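About Gustuvlow

Gustuvlow is a two-year vocational school for cosmetics formulation and pressed-powder production. It was founded by Gisela Riquelme in a former dye works at Harnach and is licensed for 182 full-time students. Teaching is in English.

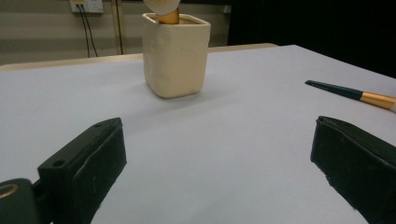
First-year work covers weighing, milling, sieving and binder ratios. Each student keeps a batch log and files it at the end of every session. Shade comparison is done on a white tabletop under even light, and readings taken on any other surface are not entered in the log. Second-year students move to pressing, drop testing and stability storage. The program totals 544 bench hours.

Application testing is a separate module in the second year. Powders are graded for pickup, fallout and coverage, with a large soft-bristled brush as one of the standard applicators. 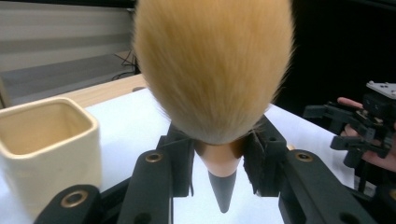
Jeanine Vandenberghe writes that the fallout grading was the part of the course she used most in her first job, and that she would have liked more time on binders. The binder unit has been extended for the November intake.

Placements are arranged with Sukuseo and Ulloa. Applications are handled by the school office, room 183, mornings only.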